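Sunday was build day again, and I have eaten far too many custard creams. Our little robotics club (we call ourselves Foklow, long story) has until December to get our gripper entry ready, and the simulator is where all my evenings go now.

Youssra Zerouali wrote the new grasp routine and I got to press go. We ran it 90 times on the 4th August build, with the floors and the tilt shuffled every time so it can't get lazy. I love this bit! You sit there whispering "go on, go on" at a laptop – my sister thinks I've lost it.

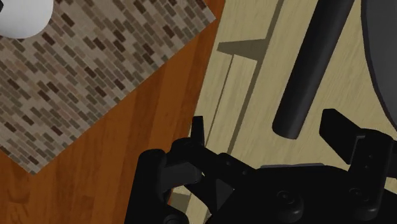
Why do you practise in a simulator before using the real arm?

Crashes are free there, and we can reset in a second. The real arm only gets switched on when two of us are in the room.

Next job is the finger speed, which I set to 10 and Youssra wants lower. She's probably right (she usually is). I've also got to tidy up my log file, all 573 lines of it, before she sees what I named the variables.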